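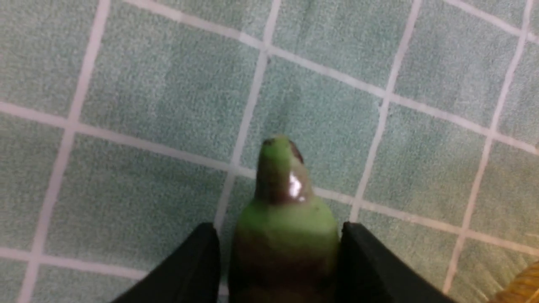

Rarngate Robotics Club wins place at the Rikonham student showcase

The Rarngate Robotics Club is delighted to announce that its table-laying project, known to everyone in the club as Akl, has been chosen for this August's student showcase in Rikonham, and that local engineering firm Prorell has very kindly awarded the team a grant of £4,000 to help them get there.

Akl began last autumn as a bit of fun between 7 students who wanted to teach a robot arm to sort vegetables into bowls.
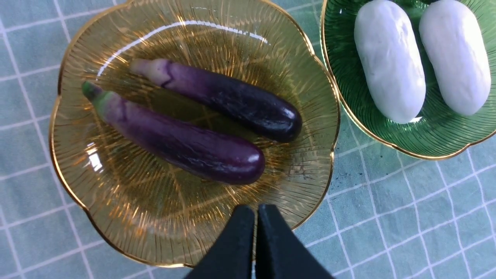
Membership has since grown to 13, and the club now meets after lessons until well past 6pm, with plenty of tea and a good deal of friendly argument over whose turn it is at the controls.
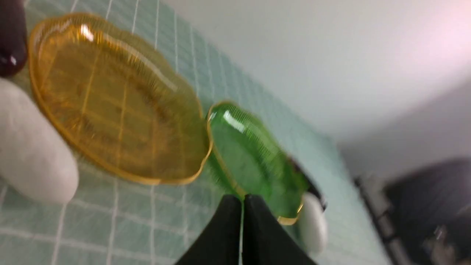 Much of the spring term went on grip, and on learning how gently a machine has to be asked to do things that most of us manage at home without a thought. Glass has been a favourite challenge, and dishes with a scalloped rim, like the green one at the gripper's tips, give the students a wavy edge to plan for as well as a good many reflections.

The showcase entry will be made up of 9 short tasks, all written and rehearsed by the students themselves, and families, neighbours and former members will be warmly welcome to come along and cheer. 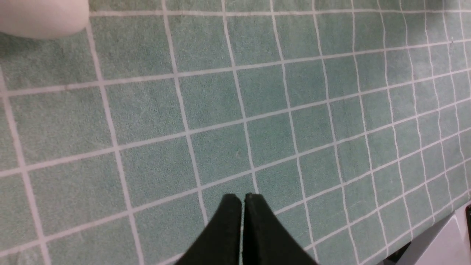
The Akl gripper over the green grid at the Rarngate club.

New members are welcome from September, and no experience is needed.

ENDS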